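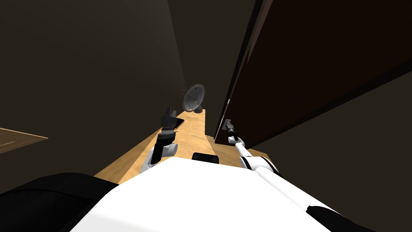 Two-arm build, door reach in the sim

Veerle Vermeulen
July 23, 2019

The sim side of my two-arm build is far enough along to ask for opinions. The real one is still in pieces in the workshop at Neltevdale, so for now everything happens on screen.

The task is simple to say. Right arm goes out to the dark door and gets hold of the edge. Left arm stays over the worktop with the gripper open. There's a desk fan further back on the worktop, which I don't want either arm to touch.

I've run it 191 times overnight with small changes to the door angle. It fails in 52 of them, nearly always in the same way: the right gripper arrives low, near where the door meets the wood, and slides off. The wrist has no room left to turn by then.

Reach on the real arms is 700 mm and I've set the same in the model. Do I move the base closer or change the approach?

Roel_Prins
Move the base. You've got the right arm stretched a long way out and any arm is weak and vague out there. Even if you get it working in the sim, the real one will droop.

Veerle Vermeulen
The base can't go much closer, the body is up against the near edge of the worktop as it is. I could shift it sideways.

Roel_Prins
Sideways then. 10 cm to the right would change a lot.

lieven.nijs
I don't agree with Roel. If the base has to be in one exact spot for the door to work, you'll be fighting that for ever once it's on a real floor. I'd leave it and come in higher. Raise the gripper first, straighten the wrist, then go to the edge. Two moves in place of one.

Also, what are you using for the door hinge friction? The default in Drudik is far too low. Mine swung open if you breathed on it.

Veerle Vermeulen
Default, I'm afraid. What did you set?

lieven.nijs
I measured mine with a luggage scale hooked over the handle and worked back from that. Don't copy my number, do your own door. Takes ten minutes.

Mieke G
Is it meant to be that dark? I can hardly tell the door from the wall behind it. If you're planning to use a camera to find the edge I would put some light in before doing another 191 runs.

Veerle Vermeulen
The lighting is on purpose. The real corner is gloomy and I'd like it to cope. But fair point, I could do half the runs brighter and see if the failures change.

Roel_Prins
They won't change if it's the wrist.

Mieke G
Then she'll know it's the wrist.

Ineke De Graaf
Can I ask about cost? I'm thinking of starting one of these and would like to know what I'm in for.

Veerle Vermeulen
1559 euros so far, without the body shell. Most of that is motors. The second arm was cheaper than the first, I'd stopped buying the wrong bearings.

Ineke De Graaf
Thanks. More than I hoped, but I'll start with one arm.

Veerle Vermeulen
Tried Lieven's higher approach this evening with the base left where it was. Short batch only, and the slipping at the bottom has stopped. Now the forearm clips the door on a few of them – a different problem, but I prefer it. Hinge friction next, once I've found the luggage scale.

Roel_Prins
Still say move it. Post the numbers when you've done a full night.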